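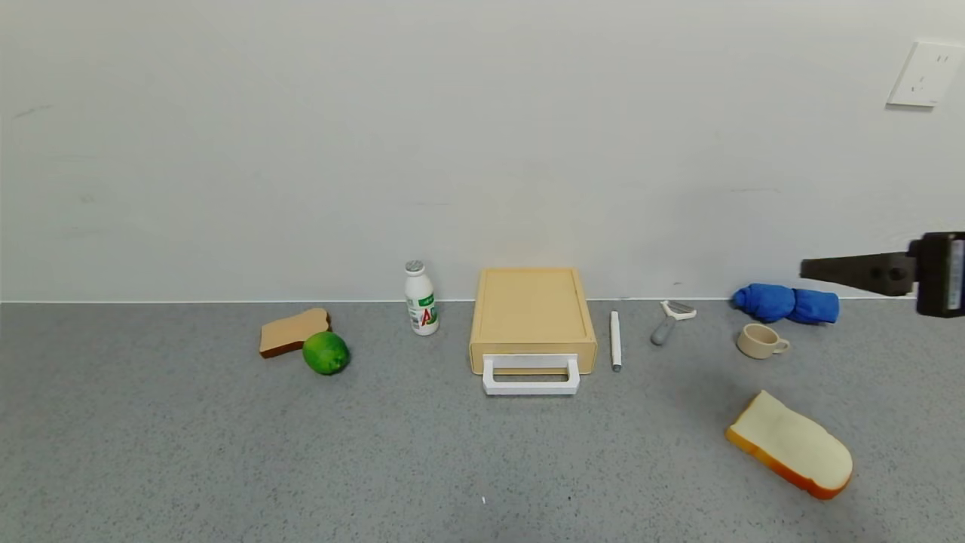
Notebook, Mosside bench, November, 4:10 pm

Counter props and the little drawer

Finally got the counter things out where I can look at them properly, and I'm so pleased with this batch! The toy bread is the best of it. The flat toasted slice has a darker brown crust that reads as toast from across the room, and the big white slice has a crust that goes nearly orange. I want more of that orange. Itzel Tlapale thinks it's too much next to real bread, but we aren't putting it next to real bread, so I'm keeping it.

Lime: good green, slightly mottled. Sits nicely against the toast. Leave it in the kitchen set.

Little white drink bottle with the silver-gray cap: keep. The red A on the label is the easiest thing on the whole counter to find. The cream cup with the handle is the opposite, pale on a pale wall, and I'd like to try it beside the blue cloth for contrast.

The peeler and the white marker both went down as "kitchen tool" on the old Skiltau list. Fix that. Marker goes under stationery, code 2149.

Now the drawer box. I love this thing. Beige, plain, and the squared white handle sticks out far enough to get hold of without fuss. I've been comparing handles all month and the loop shape wins for me every time (the Edero knobs are pretty, but my thumb slides off them). 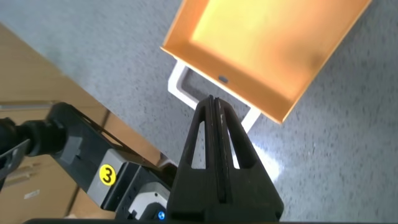
I'd also like to try a color on the inside. The orange-yellow plastic is gorgeous when light falls on the floor of it, pale yellow in one part and then deep amber toward the corner. A white loop with that color is a great pairing. Ask Cárdenas whether they still stock it in 2 mm sheet, and get a price for 5 pieces.

To do:
Wash the blue cloth and fold it for once
Second lime, same green
Sketch a drawer liner, rounded corners
Return the Edero samples, box 22

Itzel wants the toast for her breakfast table setup tomorrow morning. Told her yes, as long as the big slice stays with me.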